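Zamcombe Repair and Reuse Project
Second progress report to the Lecomte Fund
Period covered: January to May

Summary

The grant has paid for the refit of the Bumdale Road unit, the running costs of the weekly drop-in and a part-time bookings post. The refit finished three weeks behind plan. Everything else is on schedule.

Premises

The new lighting and the second sink are in. The delay came from the floor, where the contractor found damp along the back wall and had to lift more of the old covering than quoted. Tridora, our landlord, met the extra cost and agreed to leave the rent unchanged until the end of the grant. The side door still sticks in wet weather and has been reported twice.

Drop-in sessions

We ran 20 sessions in the period. Visitors brought in 375 items, of which 289 were repaired and taken home. Most of the rest needed parts that cost more than the item was worth, and a few are waiting for parts on order. Lamps, toasters and radios make up the largest group, followed by clothing and then small furniture. Bicycles were fewer than we expected and we have cut the bicycle bench to alternate weeks.

Demand is heaviest in the first hour. From April we have taken bookings for half the places and kept the others for people who walk in. Waiting times have come down, though the phone line is busy on the morning bookings open.

Small repairs table

The table for fiddly work opened in March and takes spectacles, clasps, toys and jewellery. Boards, trays and hand tools for it came out of the equipment line.

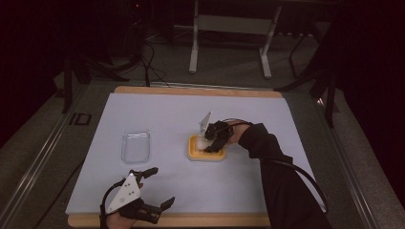

Board, paper and clear plastic tray at a work table.

Spending

Spending is within budget overall. Equipment is slightly under and printing slightly over, after we reissued the leaflet with the new opening hours. We ask to move £3000 from the unused van hire line to parts and materials, where stock is running low. No other changes are requested.

Next period

We will start evening sessions in September, 6pm to 8pm, and run a short sewing course if enough people sign up. Electrical safety testing is due for renewal before then and a quote has been obtained. The next report will include the results of the visitor survey.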